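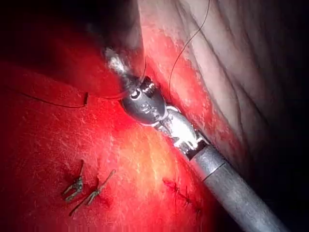

A surgical instrument with its jaws close to brightly lit tissue.

Before the Operation: How Easy Are Patient Leaflets to Read?
Student project report, Health and Language module, Plemcombe College
Reading time: 3 minutes

Why I picked this

My gran had her gallbladder out last year and was sent home from her first appointment with four leaflets. She read all of them twice and still rang my mum to ask what "nil by mouth" meant for her morning tea. I've been hooked on the subject ever since! A leaflet is such an ordinary thing, and yet so much hangs on it: when to stop eating, which tablets to take, who to ring if a wound looks sore.

What I did

I collected 66 leaflets given to people waiting for planned surgery, from three hospitals: Dinby, Urholm and Plemcombe General. I left out anything written for children, as those have pictures and stories and would need a project of their own (I'd love to do it).

For each leaflet I noted the total number of words, the longest sentence, and any medical words that weren't explained. Then I gave a sample to 10 adult readers, none of them health workers, and asked them to underline whatever made them stop and go back. I had planned a second round in October but ran out of time.

What I found

The longest leaflet had 1,396 words, and the rule about eating and drinking was on the last page, under a paragraph on car parking. My readers found it in the end, but there was a lot of flicking back and forth. One sentence in an Urholm leaflet on hernia repair ran to 60 words and contained three separate instructions. Every reader underlined it.

The words that caused most trouble surprised me. I expected "laparoscopic" to be the villain, but most leaflets explain that one nicely as keyhole surgery. Everyday words used in a special way were far worse. "Theatre", "dressing", "discharge" and "clear fluids" all got underlined, and "clear fluids" started a proper debate over whether apple juice counts. The leaflet didn't say.

Dinby's were my favourites by a mile. They put times in a box on the front page, with a blank line where the nurse can write your own time in by hand, and they call the person "you" all the way through. Urholm switches between "you" and "the patient", sometimes in the same paragraph, and two readers thought this meant somebody else.

A rewrite

I had a go at rewriting the hernia leaflet. The giant sentence became four short ones, the food and drink rule moved to the top, and I added a small list of words at the back. The readers liked the top box best. Hardly any of them used the word list, so next time I'd explain each word where it comes up.

Things I'd do differently

Ten readers is a small group, and most came from my evening class at Stasiv Road library, so they're people who enjoy reading already. I'd also like to try the leaflets read aloud. Gran listened to my version over the phone and got the bit about the tea straight away, which made my week!

We use cookies to remember your settings. Accept | Manage choices
Plemcombe College Student Projects | Contact | Back to top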